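About Praltville

Most "about us" pages in the children's clothing trade will tell you that the founders had a dream. We had a drawer full of sun hats that didn't work, and a growing suspicion that the labels inside them had been written by someone who had never met a child.

Praltville is a small testing workshop. We look at hats, coats, school bags and other things sold for children, and we report on whether they do what the label claims. Shops pay us for this, and so do a few makers. We know how that sounds. A maker who pays for a report gets the same report as everyone else, and if they don't like it they can't have it changed. Several have asked. One has stopped ringing.

Tegwen Probert started the firm after 16 years as a buyer, a job in which she was told daily that things were "breathable". She still doesn't know what most people mean by that. Ngan-ling Mok joined later to run the bench work and write the reports, and she crosses out adjectives.

What we do

Last year we wrote 414 reports. Each one covers fit, stitching, fastenings, colour loss and washing. We wash things the way families wash them, too hot and with the wrong load, and only afterwards the way the label says. The two results are printed side by side.

We don't give stars or badges. We were asked to join the Cikard approval scheme and said no, as we couldn't find out what a product had to do to fail it. If that changes we'll look again.

What we don't do

We don't test toys, car seats or anything with a battery. We don't say a product is "safe", which is a bigger word than most people selling it seem to think – we say what we tried and what came of it.

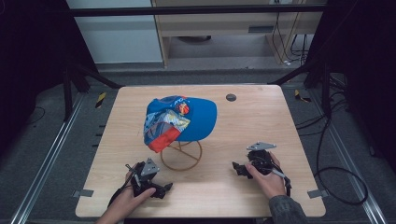 Child's cap on a wire stand.

Working with us

A standard report costs £500 and takes 5 weeks, longer in July when every sun hat in the country seems to arrive at once. Please send two of each item, bought from a shop if you can. Samples picked out by the maker tend to be very nice samples.

Past reports are kept at our Tillitz Road office and can be read there from 10am to 4pm. Ring first – the bell is unreliable.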